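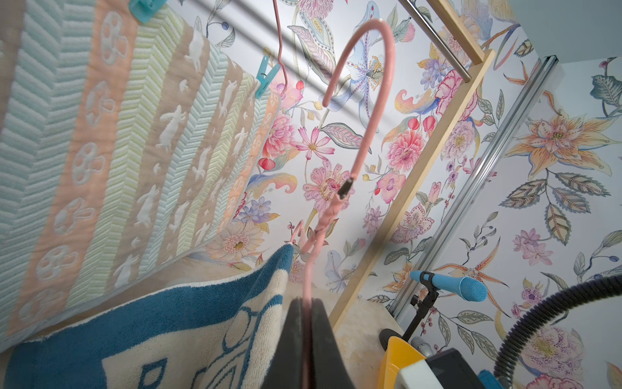

Maintained by Phyllis Bickerstaff, with corrections from Shiuli Patwary. Last revised February 2020.

Multbridge Glazing Suppliers List

README

What this is

A flat file of companies that say they make, cut, temper or laminate architectural glass. It has 318 rows, one per company address. "Say they" is doing real work in that sentence. Most rows started as a line in somebody's catalog or trade show handout, and those are written by sales departments.

Where it came from

The first batch was the old Salazar directory, typed in by hand. The second was the Pristgate mailing list, which we got as a spreadsheet with the phone numbers stored as dates. I fixed the ones I could. Please don't send me the original and ask which version is right.

Columns

name: as printed on the company's own letterhead or site, if we found one
address: street address, US and Canada only
process: cut, temper, laminate, insulate, or unknown
max_size: largest lite the company claims, in inches
checked: yes or no
source: salazar, pristgate, or direct

What "checked" means

Someone called and a person at the company confirmed the address and the process. It does not mean anyone visited. So far 206 rows are marked yes. Shiuli did most of the calls in January and found four companies listed as fabricators that only resell.

Known problems

max_size is close to worthless. Shops quote the size of the oven, the size of the table, or the biggest thing they ever got onto a truck. I would drop the column, but people keep asking for it.

77 rows have process set to unknown. Do not read that as "all of the above." One user did, and put the result in a bid.

Cudholm appears twice, with two addresses. They may be separate businesses. Neither returned calls.

There is no column for quality, lead time or price, and I don't plan to add one. Every number I've been offered came from the seller.

Use

Free to copy and change. If you publish a map or a market share chart from this, say how many of your rows were checked. Send corrections with a source attached. "Everybody knows" is not a source.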